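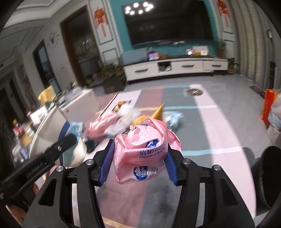 How messy should the mess be? Tidying episodes with the hand-held gripper

gumden_kit
I'm up to 965 episodes of picking litter off a floor and I've got myself in a muddle. Do you lot scatter things fresh before every pick, or make one big mess and work through it till it's gone? I've been doing the second, it's so much quicker (and my knees thank me), but I'm starting to worry that every run looks like the last one with one bag missing.

Parsons
Scatter fresh, every time. I did it your way in September and the policy learnt where my piles were. Moved the mat, and it went straight for bare floor!

skoltetlow
Not sure I agree. Real rooms have piles in them. If you only ever show it neat, separate bits, it'll fall over the first time two bags are touching. I do 9 picks per mess and then kick everything about.

gumden_kit
Kick everything about – I like that. What about soft stuff? Plastic bags never sit the same way twice, so I'd hoped they were giving me variety for free.

Roxana Jitaru
They do, a bit, but watch how you grab them. I went back through my own lot and I'd pinched the bag in the middle nearly every time, dead centre, like a robot myself. Now I make myself take some by a corner or a handle. Also leave your fumbles in if you recover from them.

Parsons
Leave the fumbles in? No thanks. I bin those. Mine started copying the fumble.

Roxana Jitaru
Only if the recovery's clean, Parsons. I wouldn't keep one where you drop it and wander off.

pluvolero
Can I ask about rooms? I've got 11 and they're all mine or my sister's.

skoltetlow
Ask the neighbours. One new room did more for me than another week in my own lounge.

gumden_kit
Right, I'll redo the bags this weekend, fresh scatter for half and kicked piles for the rest, and post both success rates.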